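Saturday, late

Got my marked-up pages back from Luzius Koller this morning and I've been grumpy and grateful in turns ever since. He read all 70 pages of the translation on the train (he says) and left 38 comments, most of them about commas, which fine, I deserve. But two of them are about the dialect passages in chapter three, and he's right, I've been flattening the grandmother so she sounds like a weather report. Back to the German tonight with a big pot of tea!

The other thing is the Gunilano teaching post. They want someone for 2 semesters, comparative lit plus one translation workshop, and the deadline is the end of August. I keep opening the form and closing it again. I'd have to give up the evening class at Auer, and I love that class, even when half of them haven't done the reading and the other half want to argue about the title for an hour. Mom thinks I should just apply and worry later. She's probably right too. Everybody's right today.

Word count on the Plutadar essay stands at 3,947 and I still haven't gotten to the part about rhyme, so something has to go. Probably the whole opening (sob). 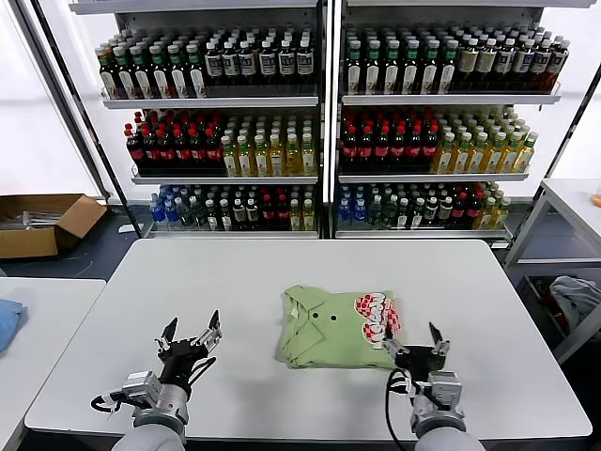 Sunday

Slept in. Rewrote the grandmother's first speech before breakfast and she's finally rude enough.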